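Tusbridge store says a bowl, a cup and a basket will fix your table

A Tusbridge home goods store wants residents to pay $100 to learn how to clear a table, and the town's recreation office has agreed to put the class in its fall guide. Visser, which sells kitchen and office storage on the lower end of Mill Street, calls the program Tedilley. It promises a working surface that stays clear "for good." 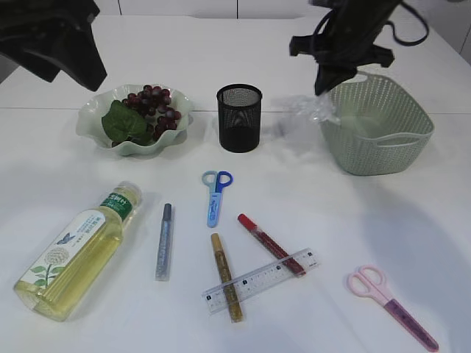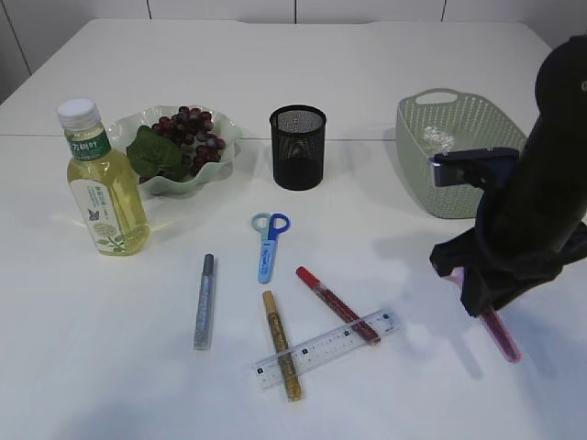
Ruffled bowl, black mesh cup, green basket: the Tedilley trio on a white table.

Under the method, everything that lands on a table in the course of a day goes to one of three places. Food that can sit out goes in the bowl. Pens and markers go in the cup. Everything else goes in the basket, and the basket gets emptied before bed. Anything too tall for the bowl or the cup, such as a bottle, is supposed to leave the table altogether.

The class runs 2 hours. Students spend the first part sorting and the second part, according to the outline given to the town, "making the habit personal." The outline doesn't explain what that means.

Marietjie Ndlovu, who designed the program for the store, said the idea came from watching customers buy large storage sets they never filled.

"People buy 12 bins and then they need somewhere to put the bins," she said. "I wanted the smallest setup that still works in a real kitchen."

Asked how she knows it works, Ndlovu pointed to a trial the store ran this summer with families in the Skokotdale apartments. She said most of them kept their tables clear for the whole trial. The trial lasted 9 days. The store did not check back afterward, and the families reported their own results by text message.

One of those families has doubts. Dorin Iordache shares a one-bedroom in Skokotdale with his brother and eats, works and pays bills at the same table. He said the first few evenings went well.

"Then the basket was just the pile with handles," Iordache said. "Snack wrappers, mail, a phone charger. I still had to go through it. I was going through it in a basket."

He has kept the cup, which he likes. The bowl is on top of the refrigerator.

The basket also came up when the recreation office reviewed the class on Thursday. Nokuthula Nkosi, who schedules adult programs there, asked why trash had a place in the method at all. Plastic wrap and empty bags are the first things most people would throw out, she said, and the Tedilley handout sends them to the basket with the rest of the odds and ends.

Ndlovu told her that walking to the trash can interrupts the sorting, and that one trip at the end is faster. Nkosi said afterward that she found the answer reasonable but would have liked to see it timed.

There is also the matter of what the fee covers. The price includes instruction and the handout. It doesn't include the bowl, the cup or the basket. The store says students may bring their own, although the handout names its own sizes and recommends matching colors, and a display of both will be set up next to the sign-in table. Visser wouldn't say what the set costs, only that students get a discount on the night of the class.

Kgomotso Ngubane, who used to teach a free home organizing workshop at the branch library, said she has no quarrel with the three-way sort. She taught much the same thing with shoe boxes and a coffee mug.

"It's fine advice. It takes five minutes to give," Ngubane said. "I don't know what you do with the rest of the evening."

Her workshop ended when the library cut its evening hours. She said she offered it to the recreation office last year and didn't hear back. Nkosi confirmed the office had received the offer and said the guide was already full at the time.

The town is not putting money into the class. It will provide the room and take its usual share of registrations, the same arrangement it has with the pottery and first aid instructors. Liv Lindholm, who edits the guide, said the listing will run with the words "for good" taken out. The store had asked to keep them.

Registration opens when the guide is mailed. Refunds are available up to the start of the first session, and students are asked to bring a photo of their own table as it looks on an ordinary evening.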